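Let the Robot Do the Boring Part. And Grade That

Posted 2024-12-20 by Chinyere Aliyu

Quick one before the building closes for break. I have 48 design notebooks to read and I should be reading them. But I've been chewing on this since the fall showcase and if I don't write it down I'll end up saying it at somebody at a party.

The argument: student robotics judges the wrong thing. We judge the finish. Did it score, did it launch, did it cross the line, how many points on the board. And so kids build for the finish, because kids are not stupid. They read a rubric better than most of us do. What gets squeezed out is handling. Picking a thing up. Holding it. Passing it to the other hand. Holding still while the other hand does something. All the stuff in between that isn't a point.

I coach at Trollden, the after school program, ninth year of it. We do the competition thing in the spring like everybody. In the fall we do what I want, and this fall what I wanted was the craft table project. Two arms, two hands, household junk. Balloons. Scissors. Cloth. Students pick a task that a six year old could do at a birthday party and then they spend a semester finding out why a six year old is a marvel.

Parents hate it, a little. I get it. You drive your kid over twice a week and in November you ask what they're working on and they say "holding it." Holding what? "Just, like, holding it." There's no trophy for that. One dad asked me straight out at the showcase when the robot was going to DO something, and he was standing in front of two hands working on one flimsy piece of plastic when he said it.
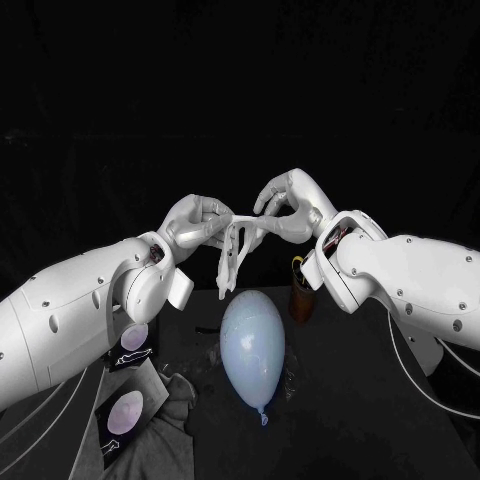
Both hands on it, balloon waiting underneath.

I didn't have a good answer for him then. I have a longer one now.

Think about what's involved. Thin thing, odd shape, gaps in it. Two grips on it, one from each side. Every millimeter one arm moves, the other arm has to know. If they disagree a little bit, the plastic bends. If they disagree a lot, it goes flying and hits Ikechukwu in the glasses (happened, he's fine, glasses fine). A wheeled bot that's off by a finger's width drives on and gets its points anyway. Two hands on one object, off by a finger's width, and you have a problem you can see from across the room.

And that's the thing I like about it as a teacher. The mistakes are legible. You don't need a log file to see the left arm is pulling. A ninth grader can see it. A ninth grader's grandmother can see it, and did, and said so, loudly, at the showcase, and she was right.

Compare that to the spring game. Last season our team's autonomous routine failed in a way that took them three weeks to find. It was a number. Somebody had typed it wrong. I'm sure they learned something, they learned to be mad at each other mostly. The team next to us, from Ander, scored on a routine that I'd bet money not one of their kids could explain, and I don't say that to be mean, ours couldn't have explained it either. It was handed down. There's a file from the seniors before the seniors before them. It works, don't touch it. That's a club tradition now, in half the clubs I know. Don't touch it.

OK so the objections. I've heard them all, some of them from Adeel Magsi, who runs the spring team with me and thinks I've gone soft.

First one, money. Arms and hands cost more than a kit on wheels. True. Can't argue. Ours came through a Nwachukwu grant that Nkechi Eze wrote on her own time and it covered the hardware and not one cable tie more. We still had a bill of $1,641 for everything else, and that took two bake sales and a very awkward letter home. So no, I'm not going to stand here and say every club can do this tomorrow. But you can do handling with a cheap gripper. You can do it with one arm and a clamp. The point is what you ask for. Ask for a handoff. Ask for a fold. Ask the thing to pick up a tissue without dragging it all over the table. It'll eat your semester just as well.

Second objection, motivation. Adeel's big one. Kids need the crowd, the clock, the buzzer. Take that away and they drift off. And some did! We started the fall with 19 and I won't pretend they all stayed excited. Two went back to driving practice. But the ones who stuck got weirdly intense about it. Temitope Ekpo, who barely talked last year, spent a whole evening arguing for cloth over plastic. Her case was that plastic tells you where it is. Cloth doesn't. Cloth you let go of for a second and it's a different shape. She had a whole speech. She'd brought notes.

So we let her have cloth. 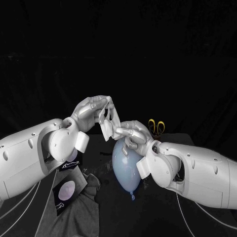
Reading time: 9 min (5 if you skim, I would)

What she wanted to try, and I'm probably explaining this worse than she would, was giving the two hands different jobs. One pinches the cloth and holds it up. The other one sits over the top of the balloon, fingers round it. Everything before that had been symmetrical, left does a thing, right does the same thing backwards, because it's easier to think about. Hers wasn't. Two kinds of hold, two soft things, one that squashes and one that droops. And they touch each other, the cloth hangs down onto the balloon, so now the stuff you're handling is handling itself. Adeel looked at it and said "that's not a task, that's a dare." He meant it as criticism. It's on the whiteboard now.

I'd put that evening up against any final match I've sat through. Not for noise, obviously. There was no noise, there were seven people breathing through there mouths. But for thinking, per minute, out loud, by teenagers? No contest. They were arguing about how hard is too hard to squeeze. They were squeezing their own balloons to find out. One of them shut his eyes to do it so he could "feel what the number is." You can't teach that with a points table. Or I can't.

Third objection and it's the best one, so I saved it. Grading. Judging. How do you score a hold? A goal is a goal. If we went to a district event and said, this year, the challenge is cloth, the judges would want to know what winning looks like, and they'd be right to want it.

Here's where I've landed, and it's half baked. Score the account. Put the kid next to the table, run the thing once, whatever happens happens, and then ask what it did and why. Where did the grip come from. What did you try before this. What would you change first. If they can tell you, that's points. If it went perfectly and they can't tell you, that's fewer points. Yes that rewards talkers. I know. Let them draw it, let them do it with their own hands on the table, let them point. Temitope would've flunked a talking test last year and aced a pointing one.

The Tinard regional sort of does this already, they have an interview. Ten minutes in a hallway, worth almost nothing in the total. Our kids treat it like a dentist visit. Make it half the score and watch how fast "don't touch it" goes away.

I should say what I'm not saying. I'm not saying kill the spring game. I like the spring game. I cry at the spring game. There's a place for a loud gym and a robot that throws stuff. My beef is that it's become the whole meal. A kid can go four years through a robotics program and never once make a machine pick up something soft, and then we send them off and tell them they know robots. Go look around your kitchen. Count up what's in there that's hard and square and made to be grabbed, then look at the rest. Dish towels. Bread. Bags, my god, bags. If these kids end up building anything for a hospital or a kitchen or somebody's mother who can't do her own buttons, the bread is the job.

Nkechi says I should put a proposal in before July, when the rules people meet for the next season. I said I'd think about it. She said I'd already thought about it, at her, in the parking lot, for most of an hour. Fair enough.

So if you run a club and you have a table and a month to spare, try it. One object, soft. Two holds if you have the arms for it. No clock. Don't tell the kids what a good result looks like, make them argue it out and write it down before anything gets plugged in. Then email me and tell me it was a disaster, I really do want to know, I'm collecting them. Especially if your kids found a better way to keep hold of fabric, ours are still fighting about it and the fight's going to be waitng for me in the new year.

Comments are open till I get sick of them. Adeel, I know you're going to post one. Keep it under a page.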